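My Aquaponics Project: Can Fish Poop Grow Lettuce?
By Yamila Cabral
Last updated: February
9 comments | 55 shares

So for my independent project I picked aquaponics, mostly because I already had a fish tank and my advisor, Ms. Kröger, said I had to choose something I wouldn't get bored of by week three. The idea is pretty simple. Fish make ammonia, bacteria turn the ammonia into nitrite and then nitrate, and plants use the nitrate as food. The water goes back to the fish a little cleaner than it left. I wanted to see if I could get lettuce to grow with no fertilizer at all.

My system is a 55 gallon tank on the bottom and a shallow tub full of clay pebbles on top. A small Drallach pump pushes 200 gallons an hour up into the tub, and a bell siphon drains it back down once it fills. I had never heard of a bell siphon before this and I spent a whole weekend getting mine to work (it kept dribbling and never really let go). I ended up cutting the standpipe shorter and adding an elbow under the tub, and that did the trick — the sound of it finally flushing made me so happy I called my mom in to listen.

I cycled the tank without fish first. I used bottled ammonia and a scoop of old filter gunk from my little tank, and I tested the water every evening. Ammonia dropped pretty fast but nitrite stayed sky high forever. I got impatient and almost added fish anyway, and Roswitha Kröger (yes, that's Ms. Kröger, she keeps fish too) talked me out of it. Good thing! Once both numbers sat at zero I added 9 goldfish, small ones.

The lettuce was where I messed up. I tried two kinds, a green butterhead called Bakke and a frilly red one called Sallunia. I started them in potting soil, then rinsed the roots off before moving them over, and I was way too rough about it. Half the Sallunia flopped over and never got up again. For round two I started the seeds in rockwool and just tucked the whole cube into the pebbles, way easier.
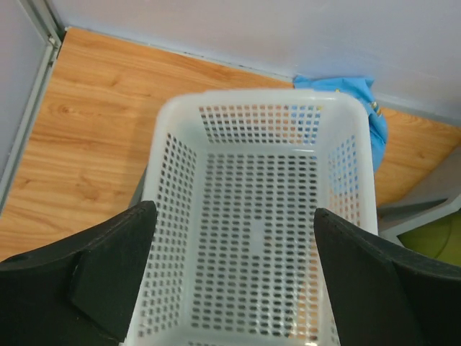 After that things moved along. The Bakke took off and the red stuff was slower but looked healthy. Then the new leaves on both started coming in yellow with green veins, and I figured out that was probably low iron, which fish food doesn't have much of. I added a little chelated iron from Studoretti and the next leaves came in green. So technically I did not make it with nothing added — I'm counting that as a result, not a cheat.

pH was my other headache. Our tap water is hard and it started out too high for the plants, then drifted down slowly as the bacteria did their thing. I quit trying to fix it every day and the fish seemed a lot calmer, or maybe I was.

If I did this again I'd buy a better test kit, start the seeds earlier, and put the light on a timer from the beginning. I also want to try basil next, and maybe a second tub if I can talk my parents into giving up more of the laundry room.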